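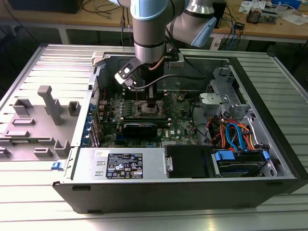

My daughter's algebra class spent most of April on the discriminant. I know this because she did the homework at the kitchen table, and because the district we live in, Trurkau, has gone over to a way of teaching that sends home a sheet called a Learning Target every Monday. The target for one of those weeks said: "I can use the discriminant to determine the number and type of solutions." She could. She could do it before I had found my glasses. You take b squared, subtract 4ac, look at the sign, write "two real," "one real" or "two complex," and go on to the next one.

I asked her what the two solutions were solutions to. She said, "The problem."

I have been teaching math, on and off, for a long time, the last stretch of it at a community college where I get the graduates of high schools like hers. So I am not a neutral party. But I have grown doubtful of the whole business of chopping a course into targets, each with its number and its little box, and I think the discriminant is as good a place as any to say why.

Under the old arrangement, which I don't miss as much as some of my colleagues do, quadratics came as a lump. You graphed them, factored them, completed the square until your hand hurt, and somewhere in there the formula appeared. A lot of students got lost. The promise of the new sequence, which Trurkau bought from a publisher called Sestolano, was that nobody would get lost anymore, as each step would be taught, tested and checked off before the next one began. There are 2 levels of mastery, "met" and "not yet." A parent can log in and see.

What a parent sees is a column of green boxes. My daughter has a green box for the discriminant and another for x-intercepts, and it had not crossed her mind that these were the same subject. When I drew a parabola floating above the axis and asked her what the discriminant would be, she asked me for a, b and c. She wanted the numbers. Without numbers there was nothing to do the procedure to.

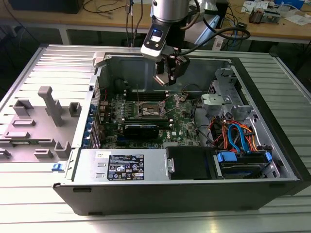
I put this to Ayantu Wako, who has taught ninth grade in the district since before Sestolano and is a good deal more patient with it than I am. Her view is that I'm blaming the sheet for something kids have always done. Students memorized the discriminant without understanding it in 1985, she says, and at least now she can tell by Wednesday who is stuck on the arithmetic. That is a fair point and I've turned it over a lot. I'd grant all of it and still ask what she can tell by Wednesday about the kid who isn't stuck on the arithmetic. The box is green. The software moves that kid along. If there is a conversation to be had about why a negative number under the root means the curve never touches the axis, the schedule has no slot for it, and the test has no question on it.

She did say one more thing that stayed with me, which was that she skips the target some weeks and just has them graph. She would rather I didn't say which weeks.

The district's case rests mostly on a report. It followed 1860 students through the first year of the program and found that the share passing the end-of-unit tests went up. I read it, all of it, including the appendix. The end-of-unit tests were written by the people who wrote the units. They ask for the skill in the words the lesson used, usually within days of the lesson. I would be alarmed if the scores hadn't gone up. What I wanted to know was how the same students did in the following spring on a problem that didn't announce which target it belonged to, and the report has nothing to say on that. Kamran Amini, who presented it to the school board, told the meeting that longer-term data was "in the pipeline." It may be. I have heard about that pipeline before, from other publishers.

Meanwhile I see the far end. In my fall section I give a short problem the first week: a ball is thrown up from a roof, here is its height as a function of time, does it ever reach forty feet? You can do it with the discriminant in two lines. You can do it from the vertex. You can do it by sketching. Almost everyone in the room has, somewhere on a transcript, credit for every one of those methods. A good number write down the equation, set it equal to zero, and tell me when the ball lands.

They aren't lazy and they aren't dim. They've been handed a bag of tools, each wrapped separately, and have been praised for every unwrapping. Picking one out of the bag was never an assignment.

I don't have a rival program to sell. I'd settle for something pretty small: one day in each unit with no target at the top of the page, and a few problems on every test that come from two months back. Ms. Wako thinks the first would be allowed and the second wouldn't, on account of what it would do to the boxes. The board takes up the renewal in the fall, and the report will be on the table again. I'd like somebody there to ask Mr. Amini for a parabola with no numbers on it.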